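Research > Working Papers > Automation and Daily Work > Section 4

Reading time: 8 min

4. The handling cells and the people who work beside them

4.1 The work before and after

Tondberg sorts and repacks reusable containers for caterers and small shops at its site in Jallthorpe. Until the handling cells came in, the sorting was done by hand at two long benches. A worker took an item out of a crate, looked it over, turned it upright, and set it in the tray for its type. The company brought in Kahraman to fit robot arms to part of this job, with scheduling software called Tralley to decide which cell gets which crate. Two kinds of arm end are in use, a gripper and a jointed hand, and the staff move between them during a shift (Figure 2).

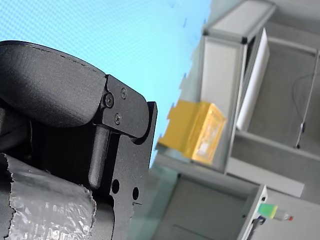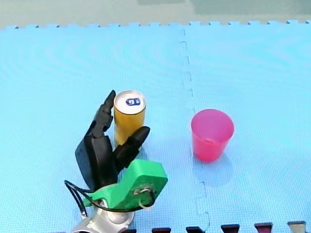 Figure 2. Handling work at the Jallthorpe site. First: a black gripper close to a cabinet of aluminum profile, with a yellow container on the shelf. Second: a jointed black hand on a green wrist mount at a yellow can, with a pink cup standing on the same blue mat.

We interviewed 16 people who work with the cells, every one of whom had done the bench job first. We also sat in on shifts in August and read the paper log that operators keep at each station. The log ran to 51 pages by the end of our visit. Managers had not asked for it. Operators began it themselves when they found that Tralley recorded a stop but had no place for what the person did to clear it.

4.2 What an operator does

The job title changed from sorter to cell operator, and the pay grade went up one step. Most of the day is now spent on three things: setting items out within reach of the arm, watching the first few picks of a new type, and clearing stops. The site's target is 300 items per operator per shift, the same number that applied at the benches. Several people brought this up without being asked. They had expected the target to rise and were waiting for it to do so.

Setting out is the part that takes skill. A tall, slim item has to stand clear of its neighbor so that fingers can close on both sides of it. A tapered cup can be approached in more than one way, and operators differ on which they prefer. The written instructions from Kahraman say to leave "adequate space" between items. In practice each operator has a spacing in mind and checks it by eye or with the flat of a hand. One woman who had worked the benches for years put it this way:

"I used to pick the thing up. Now I put it down for something else to pick up, and I have to think about how it wants it. That took me longer to learn than they gave us."

The training period was two shifts. Of the people we spoke to, those who learned fastest had been paired with someone already on the cells. Those who started from the instructions alone described the first weeks as slow and a little embarrassing. One man kept stopping the arm before it touched anything. His supervisor took this for nerves. His own account was that he could see the approach was wrong and did not know yet that the arm would correct itself on the way in.

4.3 Floor work and cabinet work

Some of the handling is done low down, on foam puzzle mats, and some at cabinet height. The difference matters a good deal to the people doing it and hardly appears in the company's own planning documents, where both are called "cell positions" and are treated as equal for rotation.

Work at the mat means kneeling or squatting to place items. The foam was welcome for that reason, and two operators told us they would refuse to go back to bare floor. It also gives under an item that is set down hard, so light things are placed with more care than they were on the bench. The joins between tiles have become a kind of ruler. People speak of placing something "left of the seam" or "one tile in," and new operators pick up this way of talking within a day.

Cabinet work is easier on the knees and harder on the eyes. A gripper working close to a shelf blocks part of the operator's view, so the person steps to one side, looks, steps back, and looks again. Over a shift this adds up to a lot of small movement. Some like it and say it beats standing still at a bench. Others said their neck was stiff by the afternoon, which had been a common complaint at the benches too. Tondberg's injury records do not separate the two kinds of position, so we cannot say whether one is worse than the other.

Rotation was meant to even this out. Tralley swaps operators between positions on a fixed timer, and the swap often lands in the middle of a crate. The person leaving knows which items in that crate have been awkward, and the person arriving does not. Operators dealt with this by ignoring the timer until the crate was done and then both pressing the swap button together. Supervisors know about it. At the time of our visit it was still logged by the software as a late rotation, and late rotations still counted against the shift.

4.4 Stops, and who gets asked

A stop at the bench used to mean that a person had stopped. A stop at a cell can have many causes, and much of the tension we heard about came from how causes are assigned. Tralley offers a short list on the screen: item, arm, operator, other. "Item" is the choice that brings no follow-up. "Arm" sends a message to Kahraman, and a technician calls back to ask what was seen. "Operator" goes to the supervisor. "Other" asks for typed text, on a screen that is hard to use with gloves.

It is no surprise that "item" is chosen most. The software held 2000 stop records when we were given access, and we compared a sample of them with the paper log for the same shifts. The two accounts often disagreed. A record marked "item" might match a handwritten line such as "thumb too low again, moved can back" or "came in from wrong side, let it finish." These notes describe the arm and the object together, and neither word on the screen fits them. Kahraman's staff had never seen the paper log. When we showed them a few pages, with the operators' consent, they asked for copies of the rest.

There is a real question here about who owns this knowledge. The operators who wrote the log were pleased to have it read. They were also wary. A person who can say why a pick goes wrong is useful to the firm that sells the arm, and that use might be the thing that makes the person less needed later. One operator said he had stopped writing long notes for this reason and now just put a tick. Another wrote more than before and signed each entry with her initials, so that there would be a record of where it came from.

4.5 Talk on the floor

The benches were social. People faced each other across them and talked through the shift. The cells face outward, and an operator at one cannot easily see an operator at the next. Nearly everyone mentioned this, including those who said they preferred the new job overall. The noise is lower than we expected, so talk is possible - it just has to be done over the shoulder.

Some of the old talk had been about the work. A sorter who found a cracked rim would hold it up, and others would check their own crate for the same fault. At the cells, faults of this kind are now found later, at packing, where the staff have gained work that does not show in any target. Packers told us that they had been left out of the planning entirely. No one had told them the inspection step was being shortened, and they learned of it from what came down the line.

Two changes have been made since. The morning start now includes ten minutes in which operators and packers stand together and go over the day's crates. It began as a supervisor's own idea on one shift and was copied by the other. The second change is a shelf between the cells and the packing tables where doubtful items can be left by anyone, with no entry in Tralley. Managers at first wanted the shelf logged. They dropped the idea after packers said it would end up empty if it was.

4.6 Limits of these observations

We saw one site over a short period, while the cells were still fairly new. The people we interviewed were those who stayed. Three sorters left when the benches were reduced, and we were able to reach only one of them, who had found similar work elsewhere and did not want to be quoted. We did not measure the speed or accuracy of the arms, and nothing in this section should be read as a finding on either. The comparison of the paper log with the software records covers the day shifts only - the night crew kept its own notebook, and it had gone missing before we arrived.

Section 5 takes up the rotation timer in more detail and sets out the changes that operators proposed to it.

Contact | Copyright Working Papers on Automation and Daily Work | Back to top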